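발표자 노트: 모바일 게임 리소스 패치 용량 줄이기

슬라이드 1. 제목
인사는 짧게. 서버 쪽 배포는 다루지 않는다고 먼저 말할 것. 범위는 클라이언트 리소스 패치까지. 코드 업데이트는 스토어 심사를 거치므로 제외.

슬라이드 2. 출발점
Dollodberg 정기 업데이트에서 이용자가 내려받은 용량은 77MB. 변경된 원본 파일만 합치면 13MB. 차이는 전부 번들 구조에서 나온다. 이 슬라이드에서는 숫자만 보여 주고 원인은 다음 장으로 넘긴다.
측정 기준: 압축 후 전송량, 안드로이드 빌드, 한국어 음성팩 제외. 질문이 나오면 iOS도 경향은 같으나 텍스처 포맷이 달라 직접 비교하지 않는다고 답변.

슬라이드 3. 기존 번들 구성
폴더 단위로 묶었다. 캐릭터 폴더 하나가 번들 하나. 모델, 텍스처, 애니메이션, 효과음이 같은 번들에 들어간다. 효과음 하나만 바뀌어도 번들 해시가 바뀌고, 클라이언트는 번들 전체를 다시 받는다.
공용 셰이더가 번들마다 중복 포함되던 문제도 여기서 언급. 셰이더 수정 시 거의 모든 번들이 무효화되었음.

슬라이드 4. 변경 주기에 따른 재분류
분류 기준을 폴더에서 변경 주기로 바꿨다.
고정: 폰트, 공용 셰이더, 기본 UI 아틀라스
저빈도: 캐릭터 모델, 배경 메시
고빈도: 이벤트 배너, 상점 이미지, 밸런스 테이블
주기는 커밋 이력에서 산출. 담당자 감으로 정하면 틀린다. 배경 메시를 고빈도로 잘못 넣었다가 되돌린 적이 있음(시간이 남으면 설명).

슬라이드 5. 차분 패치
Kravets로 이전 번들과 새 번들의 바이너리 차분을 만든다. 번들 전체를 압축하면 앞부분의 작은 변경이 뒤쪽 바이트까지 번져 차분 효율이 떨어진다. 청크 단위 압축으로 변경. 압축률은 조금 손해를 본다. 전송량에서는 이득.
차분은 직전 2개 버전까지만 생성한다. 그보다 오래된 클라이언트는 전체 번들을 받는다. 버전을 더 늘리면 빌드 시간이 늘고 저장소에 조합이 쌓인다.

슬라이드 6. 적용 실패 처리
차분 적용 순서: 임시 파일에 쓰기, 해시 검증, 원본 교체. 제자리 덮어쓰기는 금지. 적용 중 앱이 종료되면 원본과 새 파일이 모두 깨진다.
해시가 맞지 않으면 재시도하지 않고 해당 번들만 전체 다운로드로 전환한다. 저장 공간 검사는 차분 크기가 아니라 결과물 크기로 한다. 초기 구현에서 이 부분이 반대로 되어 있었음.

슬라이드 7. CDN 설정
Flornarmont 쪽 경로에 해시를 넣어 파일을 불변으로 취급. 캐시 무효화 요청이 필요 없어진다. 매니페스트만 짧은 만료 시간을 준다. 번들을 모두 올린 뒤 매니페스트를 마지막에 올릴 것. 순서가 바뀌면 클라이언트가 없는 파일을 요청한다.
Stomham 스토어 빌드는 최초 설치본에 고정 번들을 포함하고, 나머지는 첫 실행 때 받는다. 동시 다운로드 수를 올려도 저사양 단말에서는 쓰기 속도가 병목이 된다.

슬라이드 8. 빌드 서버 점검 항목
변경이 없는 입력에서 같은 해시가 나오는지 확인. 타임스탬프와 파일 정렬 순서가 흔한 원인. 패치 총량이 50MB를 넘으면 빌드를 실패로 처리하고, 용량이 큰 번들부터 목록을 출력한다. 기준 변경은 매주 화요일 회의에서만 한다.
시연은 녹화본 사용. 현장 네트워크에 의존하지 말 것.

슬라이드 9. 의존성
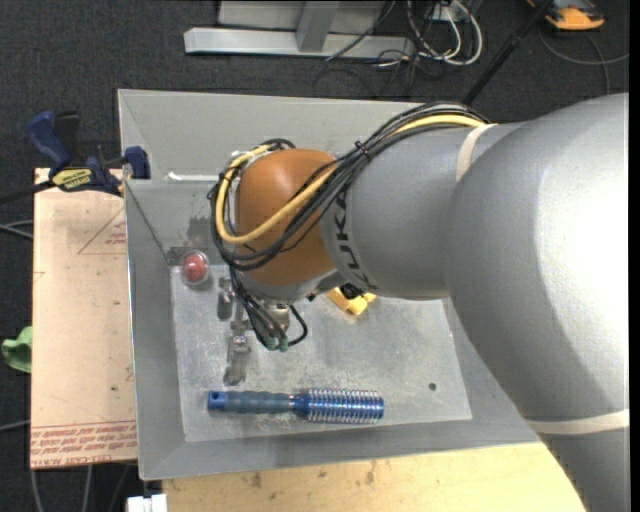 번들 사이의 의존성은 매니페스트에 명시하고, 순환 참조가 있으면 빌드 단계에서 막는다. 고빈도 리소스가 저빈도 번들을 참조하는 것은 허용, 반대 방향은 금지. 묶는 단위가 곧 교체 단위라는 점을 여기서 다시 설명한다. KUKA 암을 따라가는 검은 케이블 다발에 노란 케이블이 함께 지나가고, 글자 바로 위에서 케이블 타이가 다발을 조이고 있다. 노란 선을 고빈도 리소스로 놓고 보면 슬라이드 3의 캐릭터 번들과 같은 구성이다. 한 가닥만 교체 대상이어도 묶음 단위로 손을 대야 한다. 설명 후 바로 질의응답으로 이동. 음성팩 분할 관련 질문에는 아직 적용 전이며 언어별 분할까지만 설계되어 있다고 답변.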